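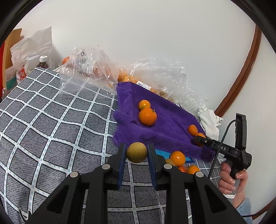 How long does citrus keep at home? Around 12 days in a bowl on the counter, and well over a month in the refrigerator drawer.

Say this early, people came for it. Then go back to the start.

Opening. Thank the Soltadside library for the room. Mention that the handout has the storage table on the back, so they don't need to copy it down.

Part one, buying. Pick fruit that feels heavy for its size. Color tells you very little — a greenish orange can be fully ripe. Smell the stem end. Skip anything with a soft spot, even a small one.

Part two, storing. Keep the fruit dry. Wash it right before you eat it. Plastic bags trap moisture, so leave them open or use mesh. Check the drawer once a week and take out any fruit with mold.

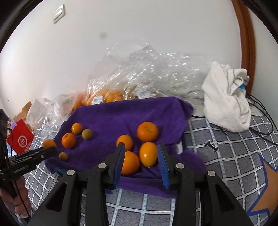 Pankaj Nautiyal wrote in after the January talk that his lemons went hard in the drawer within 8 days, and he wondered if the cold was to blame. Answer: more likely dry air. Lemons do better in a closed container. Ask the room if others have had this.

Part three, using it up. Zest first, then juice. Zest freezes well in a small jar. Juice goes in ice cube trays; label them. Peels can be candied — recipe on the handout, makes enough for 6 people. Don't read it out, it takes too long.

If time is short, drop the candied peel and go to questions. Satish Tomar has the microphone. Finish by 7:30, the room is booked after us.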